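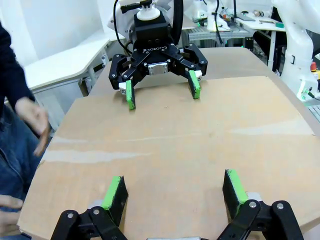
Grurance is a software framework for coordinating two robot arms that share one work area. It combines motion planning, gripper control and collision checking in a single program, so that both arms follow one plan on one clock. The framework is used mainly with pairs of arms placed on opposite sides of a table, each carrying a two-finger gripper with its fingertips pointed toward the work surface. In this arrangement the grippers face each other across a shared zone, often a plain sheet of cardboard, and either one may enter it. Grurance was first written at the Stuvbridge laboratory by Rhydian Trevor and was later maintained jointly with the engineering firm Rowlands.

Planning

The planner treats the two arms as one machine with many joints. A request names a goal for each gripper, and the planner searches for a pair of paths that can be followed together. Each path is divided into short time steps. At every step the program compares simplified shapes of the arms, grippers and table, and it rejects any pair of positions that falls inside the safety margin. The default margin is 65 millimeters between the arms. It may be reduced for handover tasks, in which both grippers must hold the same object.

If no joint path is found within 500 milliseconds, the planner gives priority to one arm and holds the other at its last safe position. Early versions always favored the arm listed first in the settings file. This rule was dropped after users reported that the second arm could wait through several requests in a row.

Perception

Grurance accepts images from wrist cameras and from fixed cameras. Wrist views usually include the fingers of the camera's own gripper, and these areas are masked before objects are detected. The opposite gripper is left unmasked. Its measured position is compared with the position reported by the arm controller, and a mismatch stops both arms.

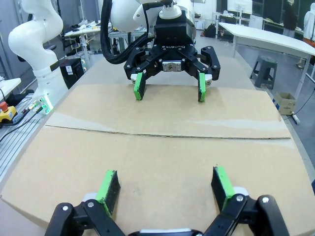
Open grippers facing each other over sheets of corrugated cardboard, seen from one wrist.

Seams and scuffs in a table covering can be mistaken for thin objects. A filter added in version 6 compares the current view with a stored view of the bare surface and discards marks common to both. The stored view must be recorded again whenever the covering is moved.

Tooling

A companion program, Prolby, records joint positions, gripper openings and camera images during a run and replays them on a common timeline. It includes 84 test cases for the planner, most of them based on recorded near-contact events. Logs made with earlier versions can be read but not edited.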